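Planning a first arm purchase — simulate first or just buy?

blagoje_s
5 Jul 2023
Hi all! Our little shop is finally putting real money toward a manipulation setup and I am way too excited about it. The idea is tidying tasks in homes, bathrooms first (tight corners, shiny surfaces, lots of small stuff). The arm itself comes out of next year's money, so nothing ships before January. What I can spend now is the rest: a simulation computer, spare fingers, a mount. Trinside quoted me $2,071 for the computer and I have $3,000 total for this round. I've been working in a rendered bathroom on a borrowed login and I love it. 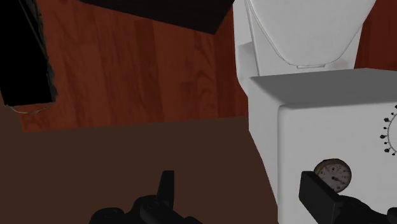

Fingers are the line I keep changing. The Clonov set is $116 a pair and I'd like several pairs in different widths, which starts to eat the mount money. With block-shaped pads like the one by that little round dial on the tank, I can see myself wanting something much slimmer for flat things and for the string of black beads next to it. Does anybody budget for fingers separately, or do you lump them in with spares?

ruan_mofokeng
Separately, always! Fingers are the part you'll have the most opinions about once you start. I'd buy two pairs of the Clonov now and leave a blank line in the budget for whatever you end up cutting yourself. Also very jealous of this project.

kettle_and_torque
I'm going to disagree with the whole order of things. $2,071 on a computer before you own an arm is backward. Put the money toward the arm and rent computing by the hour. You'll learn more from one afternoon with real beads than a month of rendered ones.

blagoje_s
Fair, and I did price renting. But we run something most evenings, and the hours pile up fast. The other thing the simulator gives me is layout. I had no idea how much space to plan around a base until I could look at it from across the room.
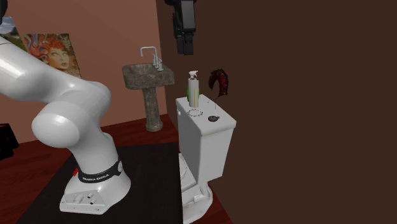

I had budgeted for the arm's footprint and completely forgotten the back of the base — cables have to come out somewhere, and you want to get a hand in there. So the mount went from a small plate to a bigger rolling cart, and Engelbrecht wants $2,000 for the one I like. You can all do the math on that one.

ruan_mofokeng
Ouch. The Engelbrecht carts are lovely though. Could you get a plain steel table for the first year? Bolt it down, leave a good gap behind, and move the cart to next year's request along with the arm.

kettle_and_torque
Agree on the table. Still disagree on the computer.

brinov_bench
We did sim first and I'd do it again! One warning, though: our beads in simulation behaved nicely and the real ones rolled, tangled and went down the drain. Keep some cash for boring real objects. Also ask Trinside about refurbished machines, they don't always list them.

blagoje_s
Refurbished hadn't crossed my mind, thank you. I'll write to them tonight. So the plan is computer (maybe refurb), two pairs of fingers, a steel table, and a box of thrift store junk. kettle, I'll post our rental numbers if you want to pick them apart.

kettle_and_torque
Please do. I'll bring mine too.

ruan_mofokeng
Post the finger designs as well — especially anything slim. I've been stuck on mine for weeks.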